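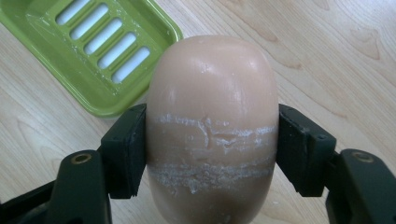 The Return of the Bar

For most of the past generation, the bar of soap was in retreat. Liquid soap in pump bottles took its place beside the kitchen sink, then beside the bathroom basin, and finally in the shower. Hotels fixed dispensers to their walls. By the time the change was complete, many households kept a single bar in the guest room, still in its paper, and regarded it as a thing for visitors of a certain age.

That position is now being reconsidered. Shops that had given bar soap one low shelf have moved it back to eye level, and small makers have found a steady trade among customers who would once have bought a bottle without thinking.

The soap works at Durnach is among those to have benefited. Established in a former dairy at the edge of the town, it produced only laundry soap for many years and came close to shutting. It now makes six kinds of toilet soap, sold under the name Bravora, and has taken on four apprentices to work on the drying floor.

The method is an old one. Fats and oils are heated with lye in an open pan, and the mixture is stirred until it thickens. It is then poured into moulds, left overnight and cut the next day. The bars stand on racks for five weeks before they are wrapped. A bar sold too early is soft and wastes away quickly in use, and the works has declined orders in December when the racks could not supply them.

Cost has played its part in the revival. A bar contains very little water when compared with a bottle of liquid soap, so it is lighter to carry and takes up less room in a lorry. It can be wrapped in paper. Clita, a chain of household shops in the north of the country, began to stock unwrapped bars in August and sells them by weight from the counter, as grocers did before packaging became general.

The objections to bar soap are familiar. It is said to be unclean when shared, and it leaves a film on the basin. On the first point, ordinary rinsing before and after use is the usual advice for a family bathroom. The second is largely a matter of hard water, which reacts with soap to form scum. Districts with soft water have little trouble of this kind.

Storage matters more than most buyers suppose. Soap left in a puddle turns to jelly on its underside. A dish with ridges or holes will prevent this, and two bars used in turn will outlast the same two used one after the other.

Older habits have returned as well. At the Odukoya market, held every Tuesday, one stall sells nothing but offcuts, bagged by scent, for customers who press the pieces together at home or grate them for the wash. The stall opens at eight and has usually sold its lavender by ten.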